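Keeping a hand-held gripper in working order: what the maintenance sheet does and doesn't do

Project report, second-year mechatronics, Horkis workshop
2019-04-21

1. What I was asked to do

The brief for this project was to take over the upkeep of one machine in the Horkis workshop for a term, follow the existing maintenance sheet to the letter, and report on whether the sheet is any good. I was given the Prarkora gripper, a two-finger hand-held tool that the workshop uses for recording folding and wiping tasks on a bench. My short answer is that the sheet is partly good and partly habit, and that I can't always tell which part is which. The longer answer takes up the rest of this report.

I should say at the start that I came to this doubtful. Maintenance sheets tend to grow. Something breaks, a line gets added, and the line stays there long after the part that broke has been redesigned. The Prarkora sheet has 12 lines on it and I wanted to know how many of them would be missed if they went.

2. The machine

The Prarkora is held in one hand and worked by a trigger. Pulling the trigger moves a linkage which brings two fingers together. Each finger ends in a block, and the blocks are what touch the work. The arm links turn on pins that run through metal eyelets pressed into the plastic. A camera looks out over the fingers so that the opening and whatever lies past it are always in view.

There is no motor in it. I mention this because people hear "gripper" and assume the interesting faults will be electrical. Almost everything that went wrong during my term was friction, slack or dirt.

The bench belongs to the same cell and is on the same sheet. So is the cloth kit, although I would argue it shouldn't be, and I come back to that in section 6.

3. What the sheet says

The sheet splits into daily checks, weekly checks and what it calls "checks at 200". The last group is done every 200 trigger cycles, read off a small counter on the handle. There are 4 of these: look at the fingertip blocks for wear, feel the pivots for side play, clean the eyelets, and put the slack gauge between the blocks with the trigger fully pulled.

Daily checks are simpler. Wipe the lens, work the trigger a few times with nothing between the fingers, listen. "Listen" is the whole of the instruction. I asked what I was listening for and got two different answers from two different people, one of whom said a click was bad and one of whom said a click was normal and silence was bad. I wrote both down. For what it's worth, the tool clicked on most days of the term and I never found a fault that went with it.

The weekly check is a full strip of the finger assembly: pins out, links off, everything laid in the tray, wiped, inspected, put back. It takes most of an afternoon if you are new to it and most of an hour if you are not.

4. What I did

I kept to the sheet for the first half of the term without changing anything, even where I thought a line was pointless. It seemed the only fair way to do it. I logged each check, whether I found anything, and whether what I found would have been caught by some other line anyway.

In the second half I dropped the weekly strip and kept everything else. This was agreed beforehand with the workshop, with the condition that I went back to stripping the tool at once if side play at any pivot went over the limit on the sheet.

The counter stood at 305 when I took the tool over, which already meant a check at 200 had either been missed or not been written down. I started my own log from that reading. I don't make much of it, but it does tell you something about how closely the sheet had been followed before.

5. What I found

5.1 The weekly strip

The weekly strip found nothing that the checks at 200 had not already found. It did cause one fault. After my second strip the trigger had a stiff spot near the end of its travel, and it took me a long time to see that I had put one pin back the wrong way round. The pin has a very slight taper. The sheet doesn't mention the taper, and neither does the drawing that came with the tool.

I accept that a more experienced person wouldn't have made that mistake. But the sheet is written for students, and students are who will do the strip. A check that takes an afternoon, finds nothing and now and then leaves the tool worse than before needs a better defence than "we've always done it weekly".

With the weekly strip dropped, side play stayed inside the limit for the rest of the term. I would be careful with this. It was half a term on one tool, and slow wear is exactly the kind of thing that half a term won't show.

5.2 The eyelets

I had expected the eyelets to be the weak point, mainly because they are the part everybody warns you about. The warning is that the eyelet works loose in the plastic and starts to turn with the pin, so that the plastic wears in place of the metal. The test is to put a dot of paint pen across the joint between eyelet and link and see whether the dot splits.

None of my dots split. Some of them wore off, which the instructions don't tell you how to treat. I put them back on and carried on. If a dot can vanish without meaning anything then I am not sure how much its staying put means either, and I would rather use a scribed line, provided it can be made light enough not to start a crack.

Cleaning the eyelets did seem worth doing. Lint gets round the pins whenever the tool is used with cloth, and the trigger felt lighter after cleaning. "Felt" is the right word, as I had no way of measuring trigger force. A spring balance on the trigger would settle it and I should have thought of it earlier.

5.3 The fingertip blocks

The blocks are where I changed my mind most. The sheet says to replace a block "when worn", and leaves it at that. I thought this was lazy. After a term of looking at blocks I still think it is lazy, but I also see why nobody has written anything better.

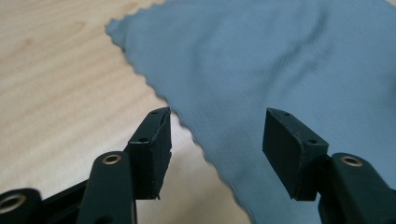
The trouble is that wear on a block can mean several things. Chipping along an edge looks bad and, as far as I could find, makes no difference to how the tool holds a folded cloth. A ragged lower edge looks worse still, and the same goes for that, up to the point where loose material starts to catch on whatever is being picked up. A face that has gone smooth hardly looks like wear at all, and it is the one I would worry about, because a smooth face lets thin fabric slide.

So judging by eye pushes you towards replacing the wrong block. I tried a pull test in its place: close the fingers on a strip of the bench cloth, hang a fixed weight from it, and see whether the strip creeps. A rough-looking pair passed this easily. A tidy-looking pair from the spares drawer didn't. I can't say why the spares failed. They may have been an older batch, or they may have had something on them from storage, and I only had the one pair to try.

I also looked at the screws that hold the blocks on. Wiegand supplied the original set and the replacements came from Ullent, and the two have slightly different heads. The sheet gives one tightening figure for both. Either the figure suits both or it suits one of them, and I could find no record of anyone having checked. I used the figure as given and had no block come loose.

5.4 The slack gauge

This is a strip of shim that should just fail to pass between the closed blocks. It is quick and it is the best line on the sheet. It also depends entirely on the blocks being square to each other, which the sheet doesn't ask you to check. Twice I got a pass at the top of the blocks and a fail at the bottom. Under the sheet as written that is a pass, if you happen to try the top first.

6. The cloth and the bench

The bench is meant to be wiped down daily and the cloth shaken out and inspected. I did both and found very little. My objection is not to clean cloths. It is that putting the cloth on the maintenance sheet makes it look as though the cloth is being looked after for the tool's sake, and the only link I could find between the two is lint. If lint is the concern, the line should say to check the pivots for lint after any session with cloth. That is a different job done at a different time, and it would catch the problem where it happens.

7. Limits of this report

I had one tool. I can't say whether the Prarkora I looked after is typical, and the workshop has no second one to compare it with. My log also depends on my own judgement for anything without a gauge, and I got better at the checks as the term went on, so early and late entries aren't really the same measurement. Someone who wanted to defend the weekly strip could fairly say that I stopped doing it just as I had learned how.

The pull test was done with one type of cloth and one weight. It should not be turned into a line on the sheet until it has been tried with more.

8. What I would change

Strip the finger assembly when a check at 200 finds something, and otherwise once a term. Mark the tapered pin at its thick end before anybody takes it out again.

Take "when worn" off the sheet. Until there is a proper test, write "when the face is smooth or loose material catches on the work", which is still a judgement but at least says what is being judged.

Use the slack gauge at the top and the bottom of the blocks and write down both results.

Move the cloth off the sheet and put a lint check on it.

Either explain "listen" or delete it. I would delete it, but I was asked to leave it until the tool has been through another term, and the next review is due in October. The log and the two pairs of blocks I tested are in the tray under the bench, along with a spare pin that I measured and have labelled with its thick end marked.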